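Toaster oven
From the Drerkerska Household Encyclopedia, section Kitchen, small appliances

A toaster oven is a small electric oven that sits on a counter, with a door on the front, a wire rack inside and heating elements above and below the food. That's the short definition, and if you only came for that you can go now! I've been writing the kitchen entries for this site for a while, and this is the one I kept putting off, mostly because I like these ovens so much that I knew I'd go on too long.

Name and relatives

People call it a toaster oven, a countertop oven, a mini oven or (in my family, for reasons lost to time) "the little stove." A pop-up toaster is a different animal. It holds the bread upright in slots and does one thing. The toaster oven lays the food flat, so you can put cheese on the bread and it stays there. Convection models add a fan, and the air fryer is a close cousin of those, with a stronger fan in a tighter space. There's a separate entry for air fryers and I won't repeat it all.

Parts

The body is a metal box, usually with a thin wall, so the outside gets hot when the oven is running. The door is hinged along the bottom on most of them and folds down toward you. It has a window so you can watch what's going on, and I do watch, every time, like it's television.

Controls are on the right on nearly every oven I've used. Cheap ones have knobs, fancier ones have buttons and a display. I'm a knob person. On a basic model one knob is normally the temperature and another is the timer, and the timer ticks, and then there's that single ding. My first one came from a hardware store in Waltport and the ding was so loud the neighbors knew when I was having lunch.

The rack is made of metal rods with gaps between them so heat can reach the food from underneath. Many ovens also come with a shallow pan that fits on the rack, plus a crumb tray that slides in under the lower elements.

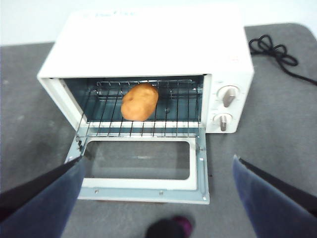 Reading time: 4 minutes

A small white oven with two round knobs on the right, one larger than the other, is the type I mean when I say "basic" in this entry. With the door folded all the way down you get a clear look at the wire rack and how much room there is on it, and a single potato or bread roll set diagonally across the rods has plenty of space on either side.

Cooking on the bare rack

Rolls, bagels and whole potatoes can go right on the rods, no pan needed. The bottom browns better that way. Anything that drips, melts or is smaller than the gaps wants a pan, and I say this as someone who once lost most of a handful of walnuts.

For a potato, scrub it, dry it, poke it a few times with a fork and bake it at 400 degrees Fahrenheit. A big one can easily take an hour. Mine go soft in the middle well before the skin is as crisp as I want, so I leave them in a bit longer and turn them once (tongs, please). Sweet potatoes ooze sugar, so put a pan or some foil under those.

For a roll that's a day or two old, sprinkle it with a little water and give it a few minutes at a lower heat. I had a bag of Leiva rolls go hard on me in July and this brought back every one of them.

Size and placement

Small ovens hold a couple of slices of bread, and large ones take a whole frozen pizza. Measure your counter before you buy, and measure it with the door open too! The door needs its own space in front, and I forgot that the first time and had to move the dish rack to the other side of the sink.

Keep the back and sides clear of the wall, paper towels, curtains and bread bags. The manual gives the clearance for your model. Don't use the top as a shelf while it's on, even though it's flat and looks so handy.

Cleaning

Unplug it and let it cool completely. The rack comes out on most ovens and can be washed in the sink with dish soap. Empty the crumb tray often, much more often than seems necessary, as old crumbs can smoke or catch fire. Wipe the inside with a damp cloth and keep water away from the elements. For the window I use a paste of baking soda and water, leave it on for a while and then wipe it off. Steel wool scratches the glass, and I have a Praltard oven with a cloudy swirl in the window to prove it.

See also: Air fryer; Broiler; Crumb tray; Oven mitt; Pop-up toaster

This entry has been read 1,264 times. Filed under Kitchen, Baking, Counter appliances.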